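Home Stories Archive About Submit Contact

The Open Day at Trimeo

My cousin Jawad got the tickets, which is how most of my bad Saturdays and nearly all of my good stories begin. He'd been in love with the place since they moved into the old Mayrhofer building (our grandmother used to buy her buttons there, back when it was full of buttons), and when the flyer said COME MEET OUR HANDS he called me before he'd even finished reading it.

"They mean robots," I said.

"Obviously they mean robots, Junaid. Wear decent shoes."

So I wore decent shoes! And we stood in a line that went all the way past the loading dock, behind a man explaining torque to his very small daughter, who was eating a bagel and did not care about torque.

Inside they'd given us stickers and split us into groups. Ours was group 19, and our guide was a tall woman called Evora who talked very fast and walked even faster. She took us by the arm that sorts screws. She took us by the arm that pours coffee, which had a huge crowd, and Jawad got a coffee out of it and said it was fine, it was coffee. Then she pushed open a door with her hip and said, "And in here is Tustska, who's learning to fold," and I swear her voice went soft, the way people's do when they bring you in to see a baby.

I'd expected something bigger. What I remember is the fingers, black and shiny as piano keys, and a scrap of yellow stuff on a slab of dark marble. It was the yellowest thing I'd seen all year. My mother had a raincoat that color when I was small. She wore it to walk me to school, and I'd hang on to the hem of it with my whole fist, and she'd say let go, you're stretching it, and I never did let go.

There was a screen on the wall showing what the gripper saw, so you could stand there and be the hand for a while. I liked that better than watching the arm. I got right up close.

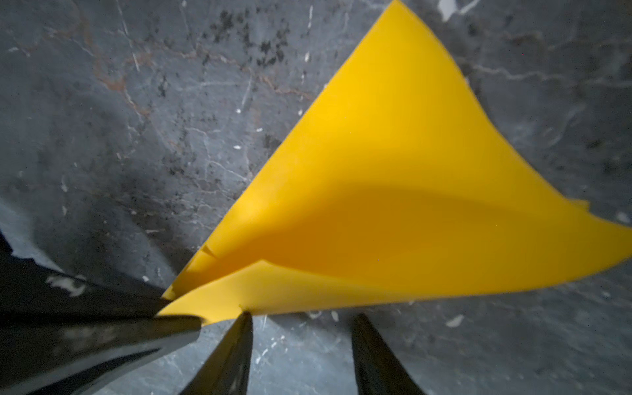
Tustska at the yellow, from the screen on the wall.

"Why's it so slow?" asked the bagel girl.

"It's thinking about where the edge is," Evora said.

"The edge is right there."

"Well, you and I know that."

Jawad laughed so loud that a couple of people turned. But I kept looking, and the longer I looked the less sure I was about the edge myself. There was the long side, easy, but the bottom had rolled up over itself so you got the pale underside showing, and then that dark orange hollow in the middle, and if you'd handed it to me and said fold this, please, neatly, in front of strangers, I think I'd have needed a minute too. I can't even do fitted sheets. I roll them in a ball and shut the closet on them, and my wife, when I had one, used to open the closet and just sigh into it.

"What happens if it drops it?" I asked.

"Then it tries again," said Evora. "It does up to 30 in a morning."

"And it doesn't get mad?"

She gave me a look. I think she got a lot of questions in a day and had an answer ready for most of them, and this one she had to go and find. "I get mad," she said. "I go stand in the parking lot. Then I come back in and it's still at it, and I feel kind of dumb."

The group moved on after that. There was a gift shop, if you can believe it, and Jawad wanted a mug. I told him I'd catch up. I stayed in there with the hum and the screen, one hand in my coat pocket, and I noticed after a bit that I'd got hold of the lining and was pinching it between two fingers, working along it to find the seam.

He came back for me eventually. He had two mugs.

"One's yours," he said. "You okay? You look weird."

"I want to stop by Mom's on the way home," I said.

"It's not on the way home."

"I know it isn't."

He thought about that, and he gave me the mug, and we went out past the coffee arm and the screws and the dock to find where he'd left the car, which took us forever. She still had the raincoat, by the way. I asked. It was in the hall closet behind the vacuum, and the hem on the left side hung down lower than the right.

Questions or comments? Use the contact page. © 2025 All stories remain the property of their authors. Back to top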